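Comparing Finger Pads on Hand-Held Grippers: Power Strip Procedure
Nokis Laboratory Guides
Prepared by Thắng Nông

This guide sets out how to compare two sets of finger pads using a common four-socket power strip. It applies to the Jorken and Skadberg pads and should be completed before any pads are fitted to the arm.

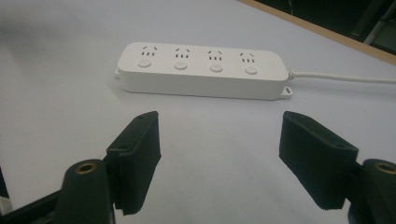
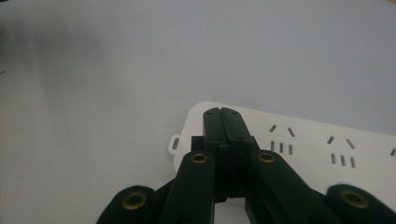
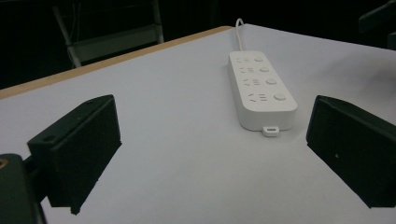
White power strip on the test table, with the hand-held gripper.

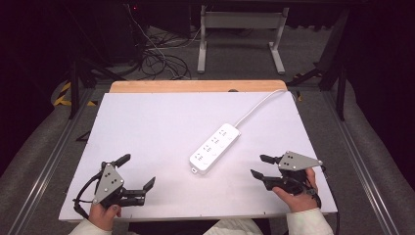
Reading time: 2 minutes

Before you begin
Unplug the power strip. Check that the screws on both fingers are tight and that the pads close evenly along their full height. Pads that meet only at the tips must be refitted.

Procedure
1. Place the strip on the white surface and clear the cord from the path of the fingers.
2. Open the gripper fully and approach from the end with the mounting tab. Hold for a moment before closing.
3. Close on the housing, lift, and set the strip down again. Record any slip.
4. Repeat with the strip turned at an angle.
5. With the fingers closed, press each push button once. Note whether the neighboring button was touched.
6. Change the pads and repeat steps 1 to 5.

Each set of pads requires 200 lifts. Operators should rest when changing sets.

Recording results
Enter slips and missed presses on the Baldursdóttir sheet under separate headings. Results from a worn pad are kept but marked. Pads that have completed over 800 lifts are to be withdrawn and returned to stores with their sheet attached.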